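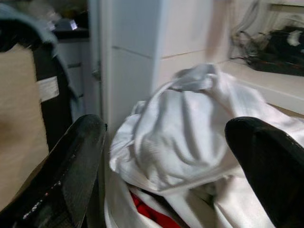
White fabric bunched up between the two black fingers, with a bit of red cloth underneath.

Skidbridge laundry arm - build gallery
Posted 2018-07-14 by Abhishek Thakur

Skidbridge is a home-built arm meant to pick up clothes and cloths one at a time. Oi-ling Ko and I started on it in February with a secondhand gearbox and a stack of printed brackets. Lilibeth Tan joined later and rewrote most of the grip code. We work on it in the spare room at my place, mostly evenings, and the bigger parts get cut at the Tresteo shared shop across town.

The arm weighs 9 pounds without the base. It runs off a 24 volt supply, and the wrist has its own small camera, so the pictures on this page are from the arm's point of view. Cloth is the hard part of the project. It changes shape every time you touch it, and the grip code has to pick a fold before it can do anything else. Lilibeth's current version looks for the highest ridge and closes on that. The version before it went for the middle of the pile and often came up with two things at once.

White on white is also a problem. The cabinet and the counter in the spare room are both white, and we have had to adjust the exposure more than once. Erlinda Galang suggested hanging a darker sheet behind the work area, which we haven't done yet.

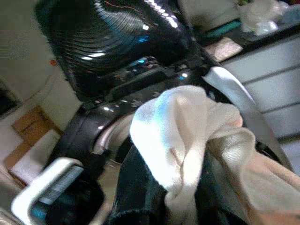

White cloth over the glossy black body, with the ribbed housing above it. The finger at lower left has the ridged gray pad.

The pad grooves run close together and hold thin cotton fairly well. Thicker cloth needs more closing force, and that setting is still done by hand. Total spent on finger and pad parts so far is some 58 dollars.

Next on the list is a shorter cable run to the wrist and a second try at the force setting. Esther Kashindye has offered to go over the wiring - parts list to follow when that's done.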